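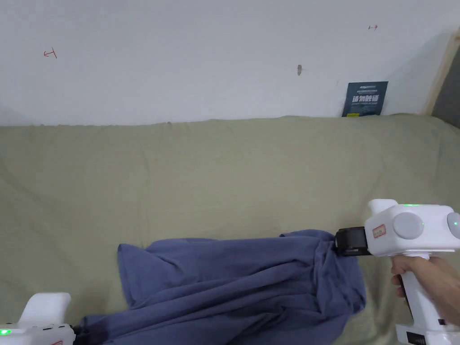
## 4. Branch life after the merger

The merger agreement left the branches of the two founding parties in place for a transition period, which was to end at the April congress. During that period each branch kept its own bank account, its own membership roll and its own officers. The agreement did not say what would happen in towns where both parties had a branch, and most of the difficulties described in this section come from that silence.

### 4.1 Sources

The analysis draws on 293 sets of branch minutes from the districts of Golero, Minami and Sitholm. Minutes were included if they recorded a meeting at which members were entitled to vote. Notes of officers' meetings were read for background but were not coded. Coverage is uneven. Golero branches kept typed minutes throughout, while in Minami the record is mostly handwritten and several books are missing from the second half of the transition period. Claims about Minami should therefore be read with more caution than claims about the other two districts.

Each set of minutes was coded for the subject of every motion, the outcome of the vote, and whether the motion was sent on to a higher body. A motion that was withdrawn before a vote was coded separately from one that was defeated. Where the minutes gave only "carried" or "lost," no attempt was made to estimate the size of the majority.

### 4.2 Local rules and the candidate question

The most common subject of dispute was the choice of candidates for municipal office. The workers' party had let any paid-up member vote in a candidate selection. The democratic league had required a year of membership and had given the district board the right to refuse a name. Under the merger agreement both sets of rules stayed in force for the branches that had used them, so that two members living on the same street could have different rights in choosing the same candidate.

Of the coded meetings, 59 dealt with this question directly. In Golero, branches usually settled the matter by holding a joint meeting under the more open rule and then asking the district board to confirm the result. The board did so in every case on record. In Sitholm the board insisted on the league's rule, and three branches of the former workers' party responded by refusing to forward their dues. The minutes of those branches show little interest in leaving the new party. Their motions speak of dues as the only means by which a branch could obtain an answer from the board, and two of the three resumed payment once a hearing had been granted.

The Minami branches took a different course. Several put off their selections until after the congress, and as a result the party did not stand in a number of wards where its predecessors had held seats. Later statements by the district leadership presented this as a decision to save resources. The surviving minutes do not support that account. They record repeated requests for guidance on which rule applied, and no reply is entered.

### 4.3 The Skimex dispute

A second test arose when Skimex, the largest private employer in Sitholm, announced the closing of its packing plant. The workers' party had organized in the plant for many years. The league had little presence there, and some of its local officers had supported the tax relief under which the plant had been expanded.

The branches disagreed on whether the party should back the occupation of the site or press for a negotiated closing. A joint meeting attended by 300 members voted for the occupation. The district board then issued a statement calling for talks under municipal supervision and made no reference to the vote. Former league branches took the position that a joint meeting had no standing under the agreement, and on the text alone they were correct. Former workers' party branches replied that the agreement had been written for ordinary business.

The episode had lasting effects on attendance. Branches in the neighborhoods closest to the plant had regularly drawn 100 members to a general meeting before the dispute. Their minutes for the following months list far fewer, and two meetings were closed for lack of a quorum. Branches elsewhere in the district show no comparable decline.

### 4.4 Discussion

Earlier work on party mergers has tended to explain conflict of this kind by differences in program. The material reviewed here gives only limited support to that view. Motions on program were few and were usually carried without a division. Disagreement was concentrated on procedure, above all on who could call a binding vote, and it was sharpest where the district board had the power to choose between two sets of rules. Golero and Sitholm had a similar balance of former members, yet their boards used that power in opposite ways.

The question of how the congress dealt with these disputes, and in particular with the withheld dues, is taken up in Section 5.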